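# Are we anywhere near machines doing the boring jobs? (shop or home)

**flikow_bench** – August 8, 2025

I help run a small coffee counter attached to a parts shop. Two kinds of chore eat our slow hours. One is cup restocking: pull a cup, check it, put it out, refill the holders. The other is handling hose and duct, which means picking it up, moving it and getting it on a shelf without crushing it.

We looked at a quote from Volau for an arm and a two-finger gripper. I'm not asking whether it will be great in ten years. I'm asking if anyone would put money down now.

**duct_tape_dan78**

For cups, maybe. For anything soft, no.

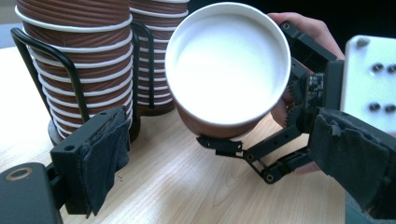
Cups look like the easy case until you think about pulling one off a nested stack. Two come away together all the time, even when I do it by hand. The wall gives if you squeeze, so a finger pressing on the lower part of a brown paper cup has very little room between holding it and denting it. Then the rim has to stay clean. I'd want to see 1000 pulls before I paid for anything, and I'd want to see the bad ones too.

**batenwood**

> Two come away together all the time

A dispenser tube fixes this. They have been around forever and they cost less than lunch for the crew. Why would you want an arm?

**flikow_bench**

Because the tube does one thing. The pitch is that the arm does cups in the morning and hose in the afternoon. I agree that if it only does cups, the tube wins.

**pallet_jill**

I'm more positive than the rest of you. We have had a Mathias unit on our packing line for seven months. It puts boxed filters in trays. It is slow, and it stops maybe twice a shift, but it frees a person for most of that time. People compare these things to their best worker on a good day. Compare it to the job not getting done.

**duct_tape_dan78**

Boxed filters are rigid and all the same size. Hose isn't. Grab a ribbed duct in the middle and it shortens, bends, or rolls in your fingers depending on how it was stored. The part you aren't holding goes wherever it wants.
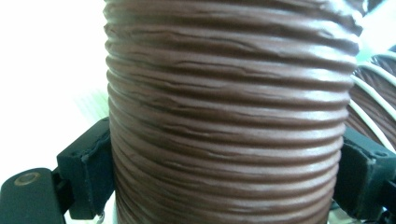
My own worry is the wire in the reinforced kind. Bend it sharply once and it keeps the kink, and then it's scrap. A person feels that coming and lets off. I haven't used a gripper that does, at least at a price a small shop can pay.

**pallet_jill**

Force limits exist. You set the closing force low and accept a few drops. A dropped piece of duct is no big deal.

**duct_tape_dan78**

It is if it drops into the aisle.

**batenwood**

Also who sets the force? If it's one number for the cups and another for the hose, somebody has to switch it over. I did that for a labeler at my last job and we forgot about once a week.

**quietcorner_k**

Household side, since the title says home too. I'd take a machine that clears a table before one that handles hose. It doesn't have to be fast. It can work while I'm asleep. What I can't live with is setup. If I have to move the chairs, fix the lights and put every item on a mark first, I've done the chore already.

**flikow_bench**

Fair. Layout was the biggest part of our talk with Volau. They wanted the cup holders fixed in one spot and clear table in front of them.
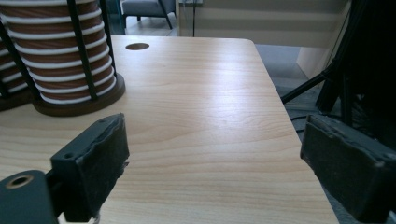
*Cup stacks toward the back of the table, open surface in front.*

That part I can live with. We'd be giving up some counter, though, and the counter is what customers use.

**batenwood**

What's the monthly?

**flikow_bench**

360 on a lease, with service. No install fee if we sign in September.

**batenwood**

Then I'd pass. For a few months of that you could buy dispenser tubes and a proper hose rack and have money left over.

**pallet_jill**

I'd ask for a trial on the cups only and leave hose out of it. Get the stop count in writing. If they won't give you a trial at all, that tells you enough.

**duct_tape_dan78**

I can agree with Jill on the trial. Bring your own cups, the ones you really use, and don't let them do the demo with plastic.

**flikow_bench**

OK. I'll ask for a cups-only trial and price a tube dispenser in the meantime. Hose stays a hand job for now. I'll post the stop count if they go for it.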